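# Zirkik Greifplanung 8: Software für weiche und eigensinnige Dinge

Wer schon einmal versucht hat, einem Roboterarm den Umgang mit Taschen, Jacken oder Kissenbezügen beizubringen, der weiß, wie schnell man sich nach einem schönen, harten Metallwürfel zurücksehnt. Stoff gibt nach, schlägt Falten, rutscht weg und sieht beim zweiten Hinschauen anders aus als beim ersten. Genau für solche Aufgaben haben wir bei Zulitov die Greifplanung Zirkik geschrieben, und mit der neuen Ausgabe sind wir (das dürfen wir hoffentlich sagen) richtig zufrieden!

Zirkik läuft auf einem gewöhnlichen Industrierechner neben der Zelle und verbindet drei Dinge, die sonst gern in getrennten Programmen stecken: die Auswertung der Handkamera, die Wahl des Griffpunkts und die Bahnplanung für den Arm. Sie brauchen kein CAD-Modell des Gegenstands. Das Programm sucht im Kamerabild nach Kanten, Nähten, Schlaufen und losen Stoffpartien, bewertet sie und schlägt mehrere Griffe vor, die Sie in der Oberfläche ansehen, verschieben oder verwerfen können. 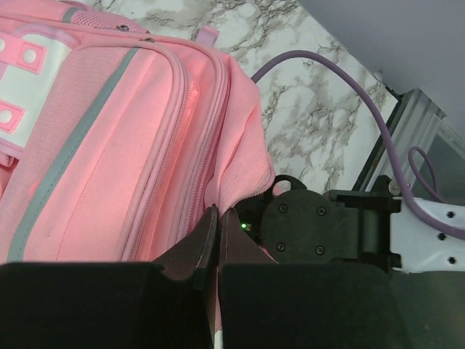

Während des Schließens rechnet die Software weiter. Die Fingerstellung und der Motorstrom werden laufend mit dem Kamerabild abgeglichen, und wenn der Stoff anders nachgibt als erwartet, passt Zirkik die Schließkraft an oder öffnet noch einmal und nimmt den nächsten Vorschlag aus der Liste. Wie geduldig das Programm dabei sein soll, legen Sie selbst fest. Voreingestellt sind acht Versuche, danach meldet es sich beim Bedienpersonal.

## Was mitgeliefert wird

- **Griffplaner** mit 51 fertigen Profilen für Taschen, Bekleidung, Heimtextilien und Folienbeutel
- **Bahnplaner** mit Kollisionsprüfung, auf Wunsch auch für Kabel und Schläuche am Arm
- **Qaisi**, unser Werkzeug zum Aufzeichnen, Abspielen und Vergleichen von Greifversuchen
- Python-Schnittstelle und ROS-2-Anbindung
- Handbuch auf Deutsch und Englisch, gedruckt oder als PDF

Qaisi möchten wir Ihnen besonders ans Herz legen. Jeder Versuch wird mit Bildern, Gelenkwinkeln und Planerentscheidung abgelegt, und man kann zwei Läufe nebeneinander auf derselben Zeitachse ansehen. Uns hat das bei der Fehlersuche manchen langen Abend erspart, vor allem bei Handkameras, die nach einem Umbau leicht verdreht saßen.

## Voraussetzungen

| | |
|---|---|
| Betriebssystem | Ubuntu 22.04 oder 24.04 |
| Arbeitsspeicher | 32 GB |
| Grafikkarte | mindestens 8 GB Speicher |
| Kamera | Farbkamera am Handgelenk |
| Greifer | Zweifingergreifer mit Positionsrückmeldung |

## Preise und Bezug

Die Einzelplatzlizenz kostet 900 Euro im Jahr, Hochschulen zahlen 580 Euro. Qaisi ist in beiden Fällen enthalten. Bestellungen nimmt unser Vertriebspartner Condthorpe entgegen, dort gibt es auch eine Testversion. Die nächste Aktualisierung ist für Juli geplant und bringt neue Profile für Rucksäcke mit Außentaschen. Kunden mit laufender Lizenz bekommen sie ohne Aufpreis.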